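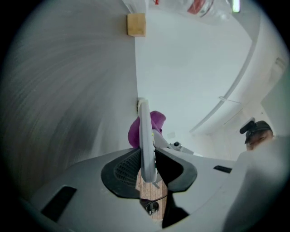 Wrist view from the hand-held gripper, purple cloth-like object just behind the finger.

Jeltow 2: the recording and replay software I kept putting off

I have been collecting demonstrations by hand for long enough to have strong feelings about the tools, and most of those feelings are grumpy. So it's a pleasure to write a happy review for once. Jeltow 2 is a desktop program that takes the wrist video and finger data from a hand-held gripper, lines them up, works out the path your hand took, and gives you clean episodes you can train on. It does all of that well, and one part of it is wonderful.

The wonderful part is the timeline. You drop in a session and get the video on top, the finger width as a plain curve underneath, and the path in a side window you can spin around. Scrub one and the other two follow right away, even on my old workstation. I loaded 3,000 episodes of cloth handling (all of July's work!) and it never choked. Tamach, which I used before this, needed a coffee break to open a tenth of that.

Tracking is the next big thing. A fisheye lens bends every straight line in the room, and a big white wall doesn't offer much to hold on to. Jeltow 2 lets you fit the lens model once per camera and then leaves it alone. You can also paint a mask over the gripper body, so the tracker stops treating your own hardware as part of the room. I painted mine in a couple of minutes and the jumps in my paths mostly went away — same footage, same settings otherwise. Bystanders can be masked too, though you have to do that by hand for each episode, and I would love some help there.

When tracking does fail, it says so. Bad stretches turn orange on the timeline and you can trim them, split the episode, or ask for another pass with slower, more careful settings. In my last batch it flagged 11 episodes, and I agreed with every one.

Export is simple and fast. You choose the image size, the rate and whether you want positions relative to the first moment or to the previous one. Efthymia Chrysikopoulos wrote the Skumley plug-in, which sends episodes straight to a planner for a reach check before anyone spends a night training on moves the arm can't make. Get it. It's the best add-on of the bunch.

My gripes are small. The undo history clears when you save, the manual skips the time offset tool completely, and the dark theme makes the finger curve hard to read. Renaming a lot of sessions is still a chore.

I'm keeping it, and I've already moved my old cloth sessions over. If you have tried the mask tool on a two-handed setup, please leave a comment, I'd like to know how it holds up.

Nivaldo Cavalcanti
28 February 2018

46 shares
9 comments

Related
Abou Jaoude planner: first week notes
Fitting a fisheye lens model without tears
Tamach or Skumley for checking reach?
Tyson Gagnon on naming your episodes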